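Support > Networking > Closed tickets > Dropped sync on Orix gateway

Opened by: Drita Vidmar
Assigned: Bình Bạch
Priority: 3

Orix gateway loses its link to the Tesilo file share every 27 minutes. Clients stay online. Log shows "lease renew failed", then a clean reconnect. Started after the December firmware.

Mon 24 February, BB: Lease time on the Georgiou site is set to 27 minutes. Gateway requests renewal on the wrong VLAN. Moved port 6 to VLAN 5. No change.

BB: Rolled firmware back one release. Link held overnight. Renewal now goes out on VLAN 5.

DV: Confirmed from the Pamus office. Two large copies finished without a drop. Please leave auto-update off.

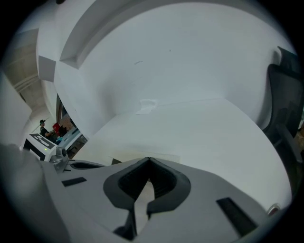

Attachment 1: gray housing, dark V-shaped recess at center.

BB: Auto-update disabled. Vendor case stays open for the VLAN fault. Closing on our side.

3 comments | 0 shares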